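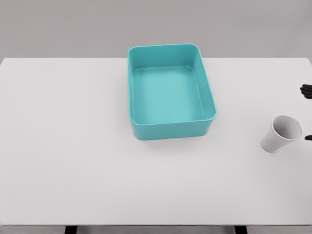

젠디아, 비정기 지출 대비 가계 적립 서비스 ‘세누라’ 출시

보도자료
3월 20일 수요일

가계 금융 소프트웨어 기업 젠디아(Zendia)는 자동차 보험료, 재산세, 명절 비용처럼 매달 나가지 않는 지출을 미리 나누어 적립하도록 돕는 서비스 ‘세누라(Senura)’를 오늘 정식 출시했다고 밝혔다.

세누라는 이용자가 입력한 연간 지출 일정을 바탕으로 항목별 월 적립액을 계산한다. 이용자는 항목의 이름과 예상 금액, 납부할 달을 적으면 된다. 적립금은 이용자 본인 명의의 기존 예금 계좌에 그대로 남으며, 앱 안에서만 용도별로 구분되어 표시된다. 젠디아는 이용자의 돈을 직접 보관하거나 운용하지 않는다.

정식 출시에 앞서 진행한 시범 운영에는 503가구가 참여했다. 이 가운데 400가구가 시범 기간이 끝날 때까지 서비스를 이용했다. 참여 가구가 가장 많이 등록한 항목은 자동차 보험료였고, 재산세와 자녀 학원 등록비가 뒤를 이었다. 중도에 이용을 그만둔 가구는 항목을 일일이 입력하는 과정이 번거롭다는 의견을 주로 남겼다.

젠디아는 이 의견을 반영해 초기 입력 화면을 여덟 단계에서 두 단계로 줄였다. 첫 단계에서 자주 쓰는 지출 항목을 고르고, 다음 단계에서 금액과 납부 시기를 확인하는 방식이다. 지난해 지출 내역을 파일로 가지고 있는 이용자는 이를 불러와 항목을 한꺼번에 등록할 수도 있다.

그레테 라우리트센 젠디아 제품총괄은 “월 예산은 잘 지키는데 보험료가 나가는 달이면 카드 할부를 쓰게 된다는 이야기를 시범 운영 전부터 자주 들었다”며 “금액과 시기를 이미 아는 지출이라면 몇 달 앞서 나누어 두는 편이 부담이 적다”고 말했다.

예상보다 지출이 커졌을 때는 다른 항목의 적립금을 옮겨 쓸 수 있다. 이 경우 앱은 줄어든 항목의 남은 기간과 새로 계산한 월 적립액을 함께 보여 준다. 자동 이동 기능은 제공하지 않으며, 모든 변경은 이용자가 직접 승인해야 한다. 부부나 가족이 함께 쓰는 경우에는 항목마다 열람 권한과 수정 권한을 따로 정할 수 있다.

데이터 보안 부문은 협력사 가르쿠라(Garkura)가 맡는다. 타라스 티모슈크 가르쿠라 기술이사는 “계좌 조회 정보는 암호화해 저장하고, 이용자가 연결을 해지하면 삭제한다”고 설명했다.

세누라의 기본 기능은 무료로 이용할 수 있다. 가족 공동 관리와 파일 불러오기 기능은 유료 요금제에 포함되며, 시범 운영 참여 가구에는 올해 말까지 유료 기능을 무상으로 제공한다. 가입은 젠디아 홈페이지와 모바일 앱에서 할 수 있다.

젠디아 소개
젠디아는 개인과 가족을 위한 예산 관리 및 지출 계획 소프트웨어를 개발하는 기업이다.

언론 문의
젠디아 홍보팀 스벤 크라그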